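Trorholm bakery to reopen in former post office

Fri 10 March

The Curkow bakery in Trorholm will reopen next week in the old post office on Vurnska Street, five months after a burst pipe closed its shop in October.

The new space has seating for 80 people, more than double what the old shop could hold. It also has a second oven, which the owners say will let them bring back rye bread on weekdays.

The town approved the change of use in the winter, after neighbors asked for limits on early deliveries. Trucks may not unload before 6 in the morning, and the side alley has to stay clear for the apartments behind the building.

Work on the interior was done by Sydorenko, a local building firm. The old service counter was kept and now holds the register. The mail slots along the back wall were taken out — they were too damaged to repair.

The bakery will open at 7 a.m. every day except Monday. Prices for bread and rolls will stay the same through spring. Gift cards bought at the old shop are still good and can be used at the new counter.

Parking is free for the first hour in the lot across the street.

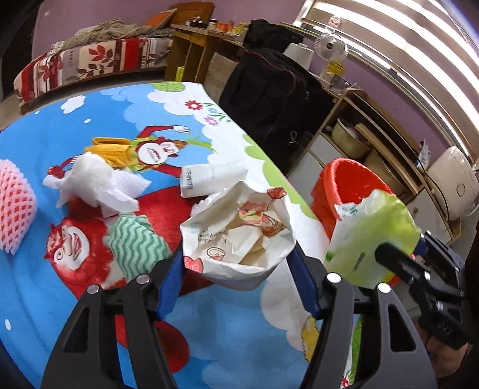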